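Category: Baking list > Bread & rolls > Archive
Last updated: September

Subject: Re: Braided rolls, and what do you all serve them in?

Hi everybody,

Catching up on the list with my coffee, so I'll answer the two braid questions together. The earlier message first:

> I tried the small braided rolls from the Lacerda handout and the
> flavor was great, but mine came out pale and kind of flat. The
> strands melted into each other so you could hardly tell they were
> braids. I used the Flirnix flour because that's what the store had.
> Is it the flour? Also, I need something nicer than a dinner plate
> to put them on. What does everyone use?

I don't think it's the flour! I've gone through plenty of Flirnix and it braids fine. My guess is the dough was too soft, or it sat too long on the second rise (I've done both, sometimes in the same batch). When the strands puff up before they go in the oven they just run together. Try holding back a splash of the milk and see how it feels under your hands. It should be a little tacky but not stick to the counter.

For the color, two coats of egg wash. Brush once right after braiding, let it dry while they rise, then brush again just before baking. I go 14 minutes at 400 and turn the pan halfway. My oven runs hot in the back left corner, so yours may want another minute or so. If you have a thermometer, I pull the milk off the stove at 162 and let it cool way down before the yeast goes anywhere near it. I forgot that last bit once and got a tray of very handsome hockey pucks.

As for what to serve them in, I vote basket every time. A shallow oval one with a flared rim is my favorite shape for a braid, and you get room at one end to tuck in a second roll or a little dish of butter. I like the darker reddish-brown wicker too, it makes that golden-orange crust look even better: 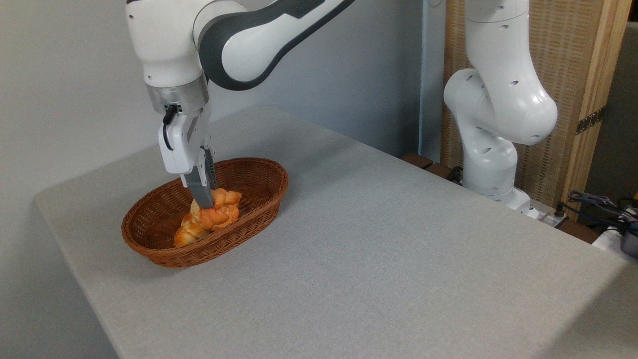

ODDS AND ENDS

Cleaning wicker: shake the crumbs out over the sink and go along the weave with a dry pastry brush. I used to wash mine and it got fuzzy.

Liners: the Skiter cotton ones are nice but too big for a small oval, they bunch up at the ends. I fold a plain napkin the long way and call it good.

Has anyone tried the Hakitz baking mats for rolls? I keep going back and forth on them. Parchment works, but I'm on my third box since spring and I'd love to hear if the bottoms still brown.

Let us know how the next batch goes, and send the dough notes too if you keep any!

Happy baking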